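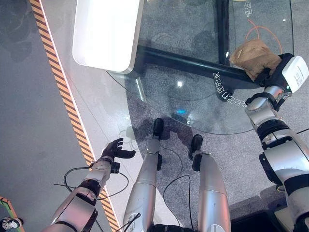 By the Prirkport workshop desk
Updated January
Filed under: Furniture care

How to clean and look after a glass tabletop

Glass tops are easy to own until the light comes in low and every smear shows. Most of the trouble comes from using too much cleaner and a cloth that has already been used on something else. The routine below works for clear, tinted and frosted glass. Painted glass and mirrored tops need a milder approach, covered near the end.

What you need

Two clean microfiber cloths, one for washing and one for drying
A spray bottle
White vinegar
Distilled water, if your tap water is hard
Dish soap
A plastic scraper or an old gift card
Rubbing alcohol, for sticky residue only

You can buy a ready-made glass cleaner if you prefer. Check the label first if your table has a metal rim or base. Ammonia can dull some finishes, and the drips always end up on the rim.

Mix the cleaner

Pour 200 ml of distilled water into the spray bottle and add 40 ml of white vinegar. Put the cap on and turn the bottle over a couple of times. Write the contents on the bottle with a marker. Don't add soap to this mix, as it leaves a film.

Everyday cleaning

1. Clear the table completely. Working around a vase or a stack of books leaves a ring.

2. Dust the glass with a dry cloth. Any grit left on the surface will get dragged across it in the next step, and that is how most fine scratches start. Shake the cloth out when you are done.

3. If there is food or grease on the glass, wash that area with warm water and one drop of dish soap. Wipe again with plain water.

4. Spray the cleaner onto the cloth. Spraying the table directly sends liquid under the rim and onto the pads that hold the glass in place.

5. Wipe in straight, overlapping passes from one side to the other. On a round top, do the middle first and then follow the edge once all the way around.

6. Dry with the second cloth, going across your first passes. Streaks that run the same way as the drying passes were left by the dry cloth, so swap it for a fresh one.

7. Crouch down and look across the surface toward a window or lamp. Touch up what you missed.

Clean the underside too. It collects fingerprints wherever people pull their chairs in, and from above those prints look like marks on the top that refuse to wipe off. Once a month is enough in most homes. 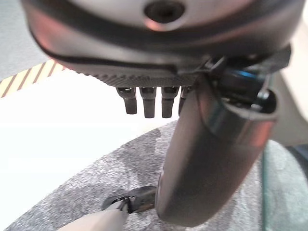
Close-up from below. Photo: Gkikas

Sticky spots, wax and labels

Let candle wax harden, then push it off with the plastic scraper held almost flat. A bag of ice set on the wax speeds this up. Take the remaining film off with rubbing alcohol on a cloth.

For price stickers and tape, peel what you can, then lay a cloth wetted with warm soapy water over the rest for 15 minutes. It should roll off under your thumb. If it doesn't, repeat the soak. Razor blades do work on plain flat glass, but a small nick in the blade can leave a long scratch, and they should never be used on tempered or coated glass.

Hard water rings need undiluted vinegar. Lay a damp cloth over the ring, wait a few minutes, rinse and dry.

Check the pads and the base

Loose glass on a base usually sits on clear pads. These flatten and yellow over the years. Get a second person to help you lift the top, stand it on a folded blanket against a wall, and look at each pad. Replace the whole set if one has gone hard. The Skarnon clear pads we use come in a sheet of 139, far more than one table needs, so split a sheet with a neighbor.

Tighten any screws in the base while the top is off. Set the glass back down slowly and measure the overhang on opposite sides until it matches.

Painted and mirrored tops

Use water only, on a well wrung cloth, and keep it away from the edges. Vinegar can creep behind the backing and leave dark spots that can't be fixed.

When to replace the glass

A scratch you can see but can't feel with a fingernail can be left alone or reduced with a glass polish. A chip on the edge is different. Tape over it, move heavy things off the table, and order a new top. Take the diameter and thickness to the glass shop, along with a note on whether the edge is flat or beveled.

Next in this series: Re-gluing a wobbly Flallon chair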